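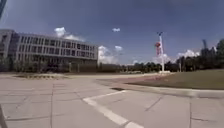
Presupuesto robot exterior para campus, ayuda

nerker_7
Buenas, tengo que cerrar numeros antes de agosto. Robot para rutas por explanada, losas grandes, césped al lado. Galtedeck nos pide 1000 al mes con mantenimiento. Caro??

flagman200
Depende. Seguro incluido? baterías de repuesto?

nerker_7
Seguro no. Batería una, la otra aparte. Y es todo llano, losa con juntas,

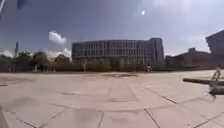
asi que orugas no quiero pagar, con ruedas me vale.

Lagman_L
Yo pediria 15 días de prueba antes de firmar nada. Alquiler siempre, comprar es tirar el dinero

flagman200
No estoy deacuerdo, si lo usas todo el año compras y listo. Pide precio a Wevimum tambien

nerker_7
ok, pido los dos y os digo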